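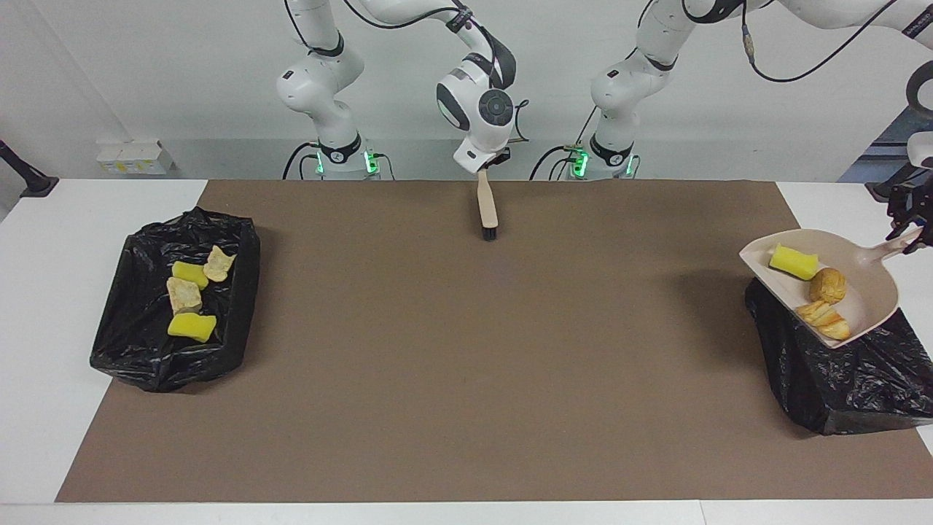 Progress report: food and sponge waste clearing, bench work
Prepared by: Zulmira Macedo, Kokberg
For: Junaid Ghauri, Gratel
Date: 13/06/2026

1. Scope of this period

The work covered dry clearing of mixed table waste from a paper-covered surface into lined bins. Two classes of item are in use: yellow sponges and sponge pieces, and baked goods (bread, pastry and similar). Wet waste is excluded until the next period.

2. Setup

The surface is a single large sheet of brown paper. It is replaced when crumbs or grease begin to mark it. Black plastic trash bags serve as bin liners, with the bag edge folded outward over the rim. Liners pulled tight across the opening caused pieces to rest on the plastic and roll back, so the current instruction is to leave slack in the bag and press it down into the corners before starting.

Tools are a dustpan and a hand brush with a wooden handle and black bristles. The brush is short in the bristle row and handles single pieces well. Fine crumbs need a second pass.

3. Work completed

The plan called for 300 clearing runs. 235 were completed and logged. The shortfall comes from a late delivery of liners from Tsakiris and from two days spent rewriting the log sheet. Manolis Fragkou has checked the entries and found no duplicates.

Sponge pieces are light and tend to slide ahead of the brush. Pastry sheds flakes each time it is moved, and the same piece should not be kept for more than one day. Round rolls are the least predictable item on the pan - a shallow tilt is needed on the way to the bag.

Sponge and baked pieces currently go into the same bag. Separation by type was in the original plan and has been moved to July.

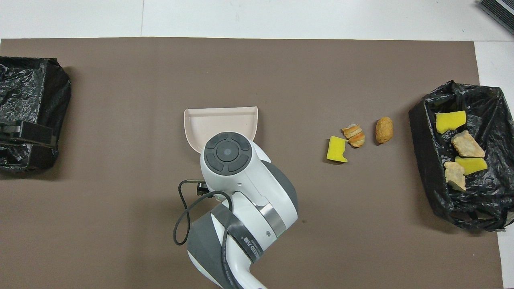

4. Spending

Consumables to date come to 578 euros, covering paper, liners, sponges and bakery items. This is within the approved amount. No change to the budget is requested.

5. Next period

Complete the remaining runs. Begin sorting by type, one bag for each class. Lambros Tzanetos will draft the sorting instruction and send it to Vulico for comment.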